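### 3.2 탁자 위의 잔류물: 회의 이후의 사물들

공용 탁자에 놓인 물건은 대개 주인이 없다. 더 정확히 말하면, 누군가 치우려고 나서는 순간에만 주인이 생긴다. 본 연구는 공유 사무실 Clusside의 휴게 공간에서 2월 한 달간 기록한 잔류물 658건을 대상으로, 사람들이 무엇을 남기고 무엇을 챙겨 가는지를 살폈다. 예상대로 충전기는 거의 남지 않았고, 종이컵은 거의 언제나 남았다.

잔류물의 분류는 Matlala의 구분을 따르되 일부를 수정하였다. Marthinus Matlala는 예비 조사에서 물건을 '버릴 것'과 '버리기 미안한 것'의 2개 범주로 나누었는데, 마시다 만 생수병 앞에서 이 체계는 곧바로 무너졌다. 물이 남은 병은 쓰레기라고 부르기에는 이르고, 음료라고 부르기에는 늦다. 이에 우리는 용기, 음식, 문구, 기타의 4개 범주를 쓰고, 내용물이 남은 용기에는 별도의 표시를 달았다. '기타'가 지나치게 커지는 것을 막으려 애썼으나 결과는 독자의 짐작과 크게 다르지 않다.

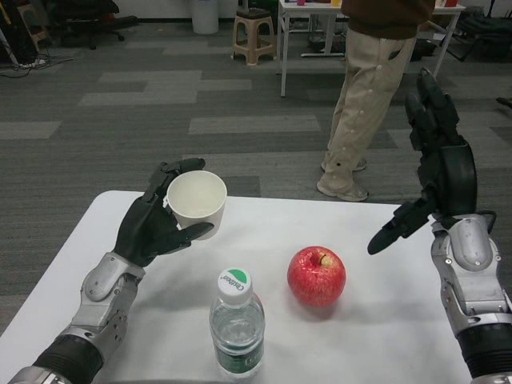

**그림 3.** 흰 탁자 위의 생수병과 사과, 그리고 빈 종이컵.

종이컵의 지위는 비교적 분명하다. 비어 있으면 버린다. 다만 면담 참여자 상당수는 빈 컵을 보고도 '다시 쓸지 모른다'고 답했으며, 그 '다시'가 언제인지는 밝히지 않았다. Ní Mhurchú 설문지의 '유예된 정리' 문항에서도 같은 경향이 나타났다. 컵을 치우지 않는 이유로는 배려가 가장 자주 꼽혔고, 게으름을 택한 응답자는 한 명도 없었다. 연구진은 이 결과를 존중하기로 하였다.

과일은 사정이 다르다. 사과는 포장도 이름표도 없지만 용기류보다 오래 자리를 지켰다. 멀쩡한 사과를 버리는 일은 낭비로, 먹는 일은 절도로 여겨졌으므로 남는 선택지는 옆으로 조금 밀어 두는 것뿐이었다. 우리는 이를 '측면 이동'으로 코딩하였다. 일요일 저녁의 기록에는 같은 사과가 탁자의 네 변을 차례로 방문한 사례도 있다.

정리 규칙을 적은 안내문의 효과는 제한적이었다. 분리수거함 Trastico를 탁자 옆에 둔 뒤 용기류는 줄었으나, 뚜껑이 닫힌 생수병은 여전히 탁자를 떠나지 않았다. 물을 따라 버리고 뚜껑과 병을 나누어야 한다는 안내를 읽은 사람들은 병을 내려놓고 자리로 돌아갔다. 이 절차의 단계별 이탈은 3.3절에서 다룬다.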